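Search news, reviews, guides
Search
Advanced

Pesex gets its big map update Thursday, and yes the ferry finally works

Premik is pushing out the second big update for Pesex this Thursday at 10 a.m. Eastern, and it's a chunky one. New district, reworked trucks, a garage overhaul, and the ferry to Pladport opens up for everyone who has finished the harbor chapter. No extra charge if you own the base game. Consoles and PC same time.

Quick recap for people who dropped off after launch. Pesex is the open-world smuggling game, cargo in the trunk, cops on the ridge road, that one. Came out to decent reviews and a lot of grumbling about how empty the north side of the map felt. You could drive for five minutes up there and pass a gas station and a goat. Players asked for more, and Pladport is the answer.

The new district is a port town built on two levels. Lower docks for the jobs, upper streets for the shops and the safehouse. Creative lead Régis Poulain said on the studio's stream that the team wanted a place where going fast is a bad idea. "You can bring the fastest car in the game to Pladport and you will put it in the water," he said. "Bring something small." Streets are narrow, corners are blind, and the patrols use scooters now so alleys aren't the easy way out anymore.

Jobs first. The docks add a new contract type called night loads, where you pick up a container slip at one end of the port and have until sunrise to get the goods over the bridge. Fail and the slip is gone, no retry. Payouts run up to 2,517 credits on the top tier, which is a lot better than the old ridge runs. Rivals can also hijack your load in co-op sessions, but only if you leave the vehicle. So don't leave the vehicle. 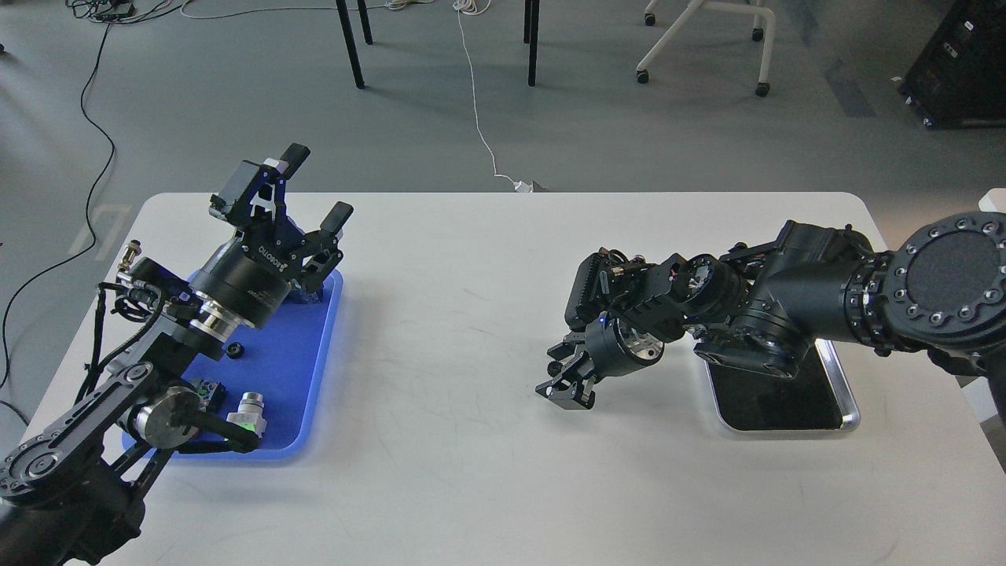 The garage is the other half of the update and probaly the bit most people will spend their weekend in. The old menu is out. Cars now go into a walk-in workshop where parts get fitted one by one, and there's a fabrication bay in the back for custom stuff once you hit reputation level 2. The bay has a pair of black robot arms that do the fitting while you watch, cables running down the outside like on the ones above, and you can skip the animation after the first time. Paint, plating, tires, hidden compartments — all in there. Total parts count goes up to 130. Swapping an engine no longer resets your handling setup either, which drove people nuts.

Handling itself has been touched. Vehicle designer Maxence Delorme says the trucks were too floaty at launch and the weight has been redone from scratch on every one of them. Heavier braking, less bounce, and a full load will drag the back end around on gravel. Motorcycles are untouched for now. He did say a bike pass is "on the board" but wouldn't give a date. We asked twice.

Also new is the Poulain, a stubby little three-door hatchback that the team named after their boss without telling him. It's slow. It fits down every alley in Pladport though, and the trunk is bigger than it looks. Finish the harbor chapter with a clean record and you get it free, otherwise it's 2,000 credits at the dealer by the ferry ramp.

Smaller things from the patch notes:

Radio now keeps playing when you switch cars.
Map markers can be colored by job type.
Police lose you quicker in heavy rain.
Fixed a crash when fast traveling with a trailer attached.
Fixed the goat.

Save files carry over. Premik does recommend finishing any active contract before you download, anything in progress gets canceled and you won't get the cargo back. Download is big too, over 2,000 files get replaced according to the notes, so start it before work if your connection is bad. Servers go down at 8 a.m. for two hours and single player stays up the whole time.

No word on the third update beyond a vague October. Poulain was asked on the stream if it's the desert area people found in the game files and he said "what desert" and then they went to a break. We'll have a Pladport map with all the safehouse and parts locatons up later this week.

Related stories
Pesex beginner guide: first ten jobs, in order
Best trucks for the ridge road
Pesex co-op: how crew shares work
All radio stations and where to unlock them
Premik on the empty north side: "We heard you"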